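Frequently Asked Questions: Wooden Blocks and Floor Play

Welcome to the questions page of Jurnora, a small shop for plain wooden blocks in Stadness. We collected here what customers ask most often by mail and at the counter. If your question is missing, please write to us and we will answer in some days.

Why are your blocks not painted?

We get this question every week. We like the plain wood, and many parents tell us the same. A block without color can be a wall in the morning and a loaf of bread after lunch. Also there is nothing that can chip off when the blocks hit each other. If your child loves colors, you can of course paint a few of them yourself. Please use only paint which is made for toys, and let it dry fully before playing.

How many blocks do we need to begin?

For one child the small set of 20 is enough for the first months. For two children we recommend the set of 45, otherwise there will be arguments about who has the long ones. The set of 100 is what kindergartens buy. You can start small and add later, all our sets have the same measures and fit together.

The surfaces have small dark marks. Is it a defect?

Small marks can belong to the wood, or they come from use. Both are normal and we don't exchange blocks for this. If you want to make them lighter, take very fine sandpaper and go over the place softly, always along the grain. Wipe the dust away with a dry cloth. A crack or a splinter is another matter — in this case please send us a photo and we will replace the block.

Can I wash the blocks?

Please do not put them in water and never in the dishwasher. The wood swells and afterwards the blocks do not stand straight. A cloth that is a little damp is enough. Then lay them separately on a towel until the next day, not on the heater.

Which floor is the best for building?

A flat one! Wooden floors and short carpet are both good. On thick carpet the towers fall quickly and small children become angry. Many families write us that they play in the garage, the basement or a workshop corner where the floor is rough concrete or has an old coating. It is possible, but sweep first. Little grains of sand under a block make it rock, and they scratch the wood. If the floor is losing dust or flakes, put down a thin board and build on top of it. For an old coating that you do not know, keep small children away from it until you have asked somebody who understands floors.

How do we keep the blocks in order?

In our experience a wide, low box works better than a bag. The child can see what is inside and does not need to pour everything out. Our box is called Flender and it holds the set of 45 when the blocks are laid flat. When they are just thrown in, the lid will not close completely. We leave the lid at home open most of the time.

My child only spreads the blocks on the floor and does not build. Is this normal?

Yes, very normal. Laying blocks next to each other, or far from each other, is also playing. Towers usually come later and you don't have to show how it is done. You can sit down and lay a few blocks yourself, then wait what happens.

Do you sell single blocks?

Yes, from 13 pieces. You can mix the lengths. Please write the wish list in the comment field of the order.

Where can I see the sets before buying?

In our shop in Stadness, or at the toy store Mahlangu, where one shelf is ours. In January our shop is closed for inventory, but orders by mail are still answered.

Can I return an open set?

You can, if the blocks are clean and all of them are there. Please pack them flat in the original carton and put the order number inside. 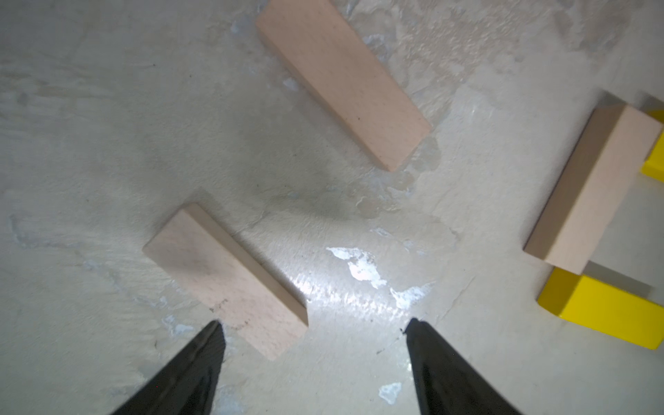 The postage for the return is paid by the customer — only for damaged blocks we pay it ourselves.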